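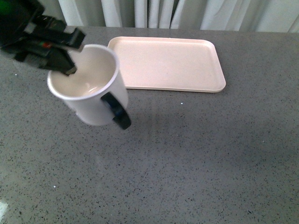

Is it worth digitizing old cassettes if the same songs are already on a streaming site? For commercial albums, mostly no. For radio recordings and home tapes, yes, as the talk between songs exists on no site.

I wrote that down first because Solomiia asked it again on the phone this morning and I want the answer in one place. Work on the tapes continued after lunch.

08/08/2022. Box two of the Durnard tapes. Total inventory is 147 cassettes, of which 19 are now transferred. The rest are C-60s and C-90s in mixed condition. Three of the C-90s have lost their pressure pads. I set those aside until the replacement felt arrives.

Settings unchanged from last week: 24-bit, 48 kHz, peaks at -6 dB, no noise reduction on the deck. Cleaned the heads and pinch roller with isopropyl alcohol before starting and again after tape four, which shed a lot of brown oxide. Azimuth adjusted by ear for each tape, in mono, listening for the most treble. The tapes recorded on Dad's portable all need the screw turned the same way, almost a quarter turn.

Tape five is labeled "Dresasero, evening show" in pencil. Side A is the show, with the first minute of every song missing. Side B is blank for a while and then has Vukčević reading the weather and a request for a slow song, which the station did not play. I had not heard that jingle since I was in school. I remembered all of it, including the phone number, and after that the layout of the kitchen, where the radio sat, and the name of the neighbor's dog (Vukik). None of this had come to mind in decades. I stopped the transfer and wrote two pages of notes. Transfer of side B has to be redone from the start, as I bumped the level knob reaching for the pencil.

Vsevolod Marchuk called about file names. He wants tape number, side, then year. I prefer no year, as most of the years are guesses. We settled on a question mark after any year not written on the label. Then it came back to me that some systems refuse a question mark in a file name, so it will be an "x". Have to tell him.

Disk check: over 200 gigabytes free on the main drive, enough for the whole set. Second copy goes to the drive at Solomiia Symonenko's. She has asked for the singing tapes first. Her aunt is on one of them. I think it is in box four, but the list for box four is in my old handwriting and half of it is abbreviations.

Target is to finish all of it by December. At the current rate that is possible if the felt comes soon.

Tomorrow: tape five side B again, then six and seven. Buy cotton swabs. Find the small screwdriver.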